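September, bottle crate task, sim

Nicanor wants 60 demos by tonight. We have 27, and I'd throw out 3 where the gripper clips a divider. He says the learner will average those out. I doubt it — Kustora had the same hope and got a policy that clips dividers.

My other complaint is variety. Same table, same tile floor, same crate angle each time. Red bottle at the crate and red bottle over the tray:

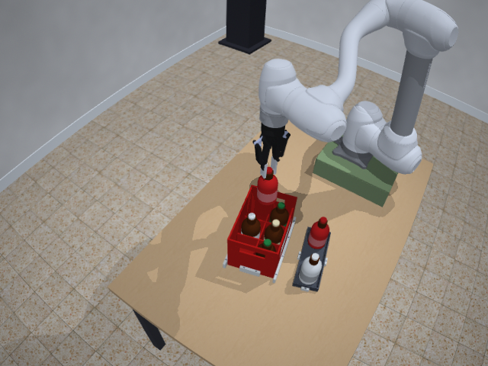
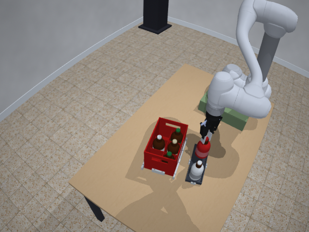
Before recording 30 more I want the crate start pose jittered and the lighting changed. If success on shifted crates doesn't move, I'll drop it — but I want the number first.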